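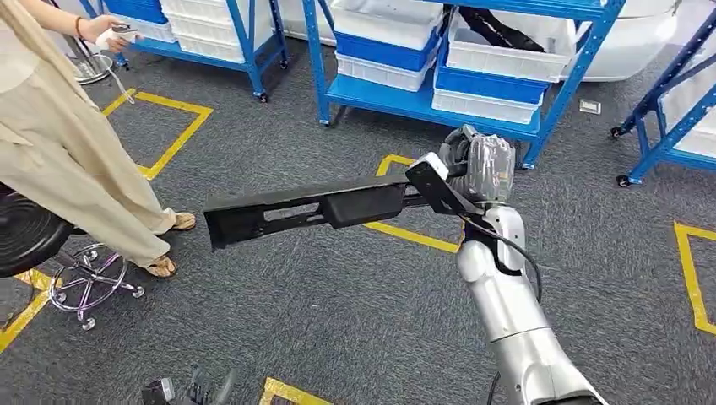 Sandals on grey carpet, with yellow floor tape.

Chapter 7
Judging a Team by More Than Its Results

A league table tells you who has won the most points. It does not tell you who has played best, and over a short run of matches the two can be some way apart. This chapter looks at how analysts try to close that gap in team sports, starting with handball because its scores are high and its matches are easy to break into parts.

Take Neketti, a club whose season we will follow in the exercises. By November they had won 6 matches and sat near the top. Their coach, Jae-hoon Koo, was praised for the defence. Yet they had let in 196 goals, more than Marinho, who were well below them. Neketti had won several matches by one goal and lost one very heavily.

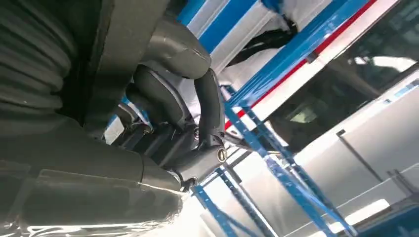

7.1 Possessions

A possession begins when a team gains the ball and ends when it loses it or scores. Two teams in the same match have nearly the same number of possessions, so dividing goals by possessions gives a fair measure of attack. Goals per match does not, as a fast side will score more and concede more whatever its quality.

Kivesia played the fastest handball in the league. They passed 800 possessions before any other club and had the most goals, but their rate was ordinary. 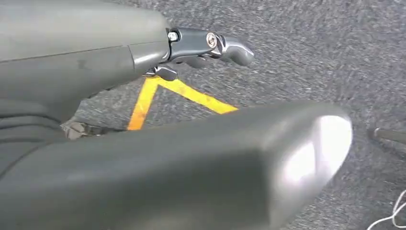 The same sum works for defence: divide goals conceded by the possessions the other side had. Penalties are counted as part of the possession in which they were won. Time-outs do not end a possession.

Section 7.2 deals with goalkeepers, whose save rates depend heavily on where the shots come from.

Related
Chapter 6: Home and Away
Reading a Match Sheet
Voltach Cup: Tables for Practice

Comments
marit_h: Does a rebound start a new possession if the same team picks it up?
Old Pivot: We count it as the same one at our club.
dlw: The answers for Chapter 6 are missing from my copy.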